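**FOR IMMEDIATE RELEASE**

22 April 2022

# Gekex Opens Spring Clothing Drive in Drekow, and Every Closet in Town Is Invited

DREKOW – If your closet door has been getting harder to shut since the first warm days came along, Gekex would very much like to hear from you. The neighborhood clothing exchange opens its spring drive this week, and for the first time it is taking folded, sorted clothes straight from people's homes as well as at the counter on Willems Street.

Last year's drive brought in 428 bags of clothing, a good many of them packed in a hurry (we have all done it!), and our sorting tables were busy well into September. This year we are asking households to do a little of the folding themselves, at home, on the bed, with the radio going and plenty of daylight to see the stains by.
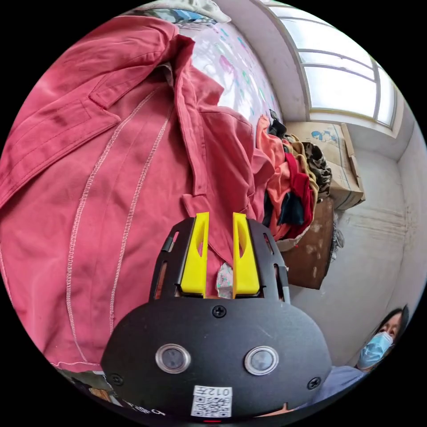

*Gekex*

Start with the shirts and jackets, because they take up the most room when they are bunched up and surprisingly little once they are flat. Smooth out the collar first, then run a hand down the front placket so both sides lie straight, and fold the sleeves in behind. Bright cottons like reds and corals should go together, and darker things in a pile of their own, so that our helpers can set them out by color the same afternoon they arrive. Any sturdy cardboard box will do nicely, and it does not matter one bit what came in it before.

We are glad to take shirts, jackets, pants, dresses, children's clothes and knitwear, along with clean sheets and light blankets. Please leave out shoes, pillows and anything with a broken zipper, as we don't have a repair bench this season, much as we would love one.
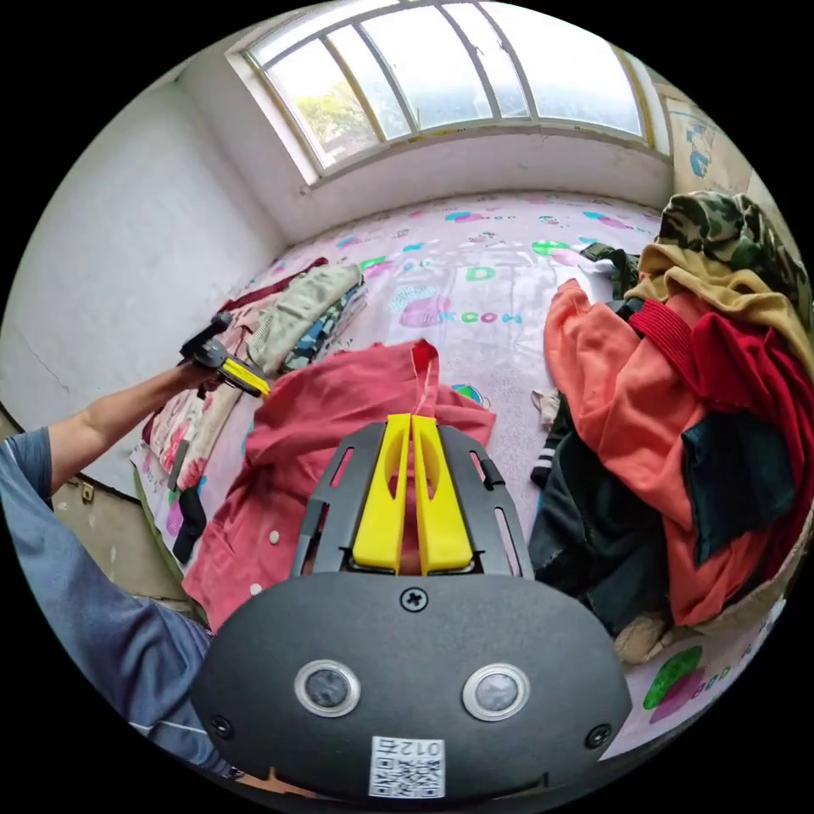
Bed linen has become one of the most asked-for things on our shelves, especially in sizes that fit a child's room, and we can never seem to keep enough of it. Cheerful prints go first of all. A pale pink sheet scattered with colorful letters is just the sort of thing a family will carry home with a smile, so do look through the linen cupboard once the shirts are done. We ask only that sheets be washed, dried and folded into a square.

Home collection is free for up to 3 boxes per household and is being carried out with the kind help of Jamness, whose vans will cover 13 streets in and around the center of Drekow. Anyone living farther out is warmly welcome to bring boxes to the Willems Street counter during opening hours, where there will be coffee on.

To book a collection, stop by the counter or leave your name and street in the Gekex mailbox beside the front door.

###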